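4.2 Table-Setting Task

The second task in the Olcombe course sequence asks each student team to lay one place setting with a two-arm station. It was chosen over the block-stacking exercise used in the earlier version of the course, which most teams finished without revising their first controller. Table setting needs a fixed relation between several objects of different shape, and the cloth underneath changes the height at which each object is released.

Teams were assigned by the instructors and had 12 lab sessions to complete the work. Each team wrote its own grasp selection and placement code on top of the Yorath motion library, which handles inverse kinematics and collision checks between the arms. Students were not allowed to modify the library itself. Demonstrations could be recorded by teleoperation, but a team that used them had to report how many it kept and on what grounds the others were dropped.

The target layout was specified relative to the plate. The fork goes to the left and the knife to the right, both with the handle toward the diner, and the mug goes beyond the knife. Absolute position on the table was not scored. Early drafts of the rubric did score it, and this turned out to penalize teams whose cloth had shifted during the run, even when the setting itself was correct. The final rubric awards points for order, side and orientation, and deducts points for contact between a gripper and an object that has already been placed.

Cloth handling was left open. A team could spread the cloth flat, leave it folded, or ask for it to be placed by hand at a cost of 2 points. Folded layers raise part of the surface above the table, so a release height tuned on the bare tabletop is too low there. The course notes recommend a guarded descent - the arm moves down slowly until a force threshold is reached, then opens - but several teams preferred a height estimate from the wrist camera, which is faster and fails more often near creases.

The wrist view is also the main source of evidence in grading. Figure 4 gives such a view for a full setting on a folded cloth, with neither finger of the near gripper grasping an object. The angle of the plate in this view is a matter of perspective, and graders were told to compare the utensils with the plate and with each other, never with the borders of the image.
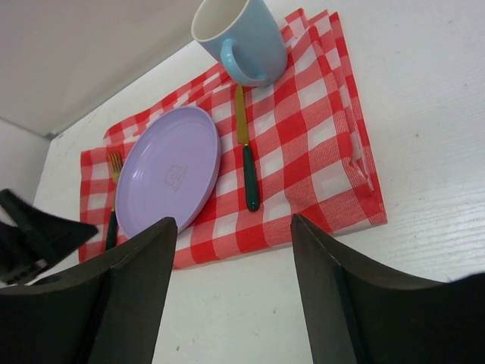
Figure 4. Wrist-camera view of a place setting on a folded checkered cloth: fork, plate, knife and mug.

Gwenllian Rowlands objected in the course review that a rubric based on final layout says little about how a team got there, and that a lucky run and a sound controller can earn the same mark. She proposed scoring the median of repeated runs. The proposal was adopted for the following term, with one change: teams now submit a written failure log along with the runs, and the log carries 17 percent of the task grade.

Two limits of the task should be noted. The utensils have thin necks and wider handles, and all teams settled on grasping by the handle, so the task does not separate good grasp planners from fixed rules. A version with mixed utensils from the Plostance set is planned. The second limit concerns the mug. Its handle direction was not part of the rubric, and few teams attempted to control it. Section 4.3 describes the clearing task, in which the same objects are removed in an order chosen by the team.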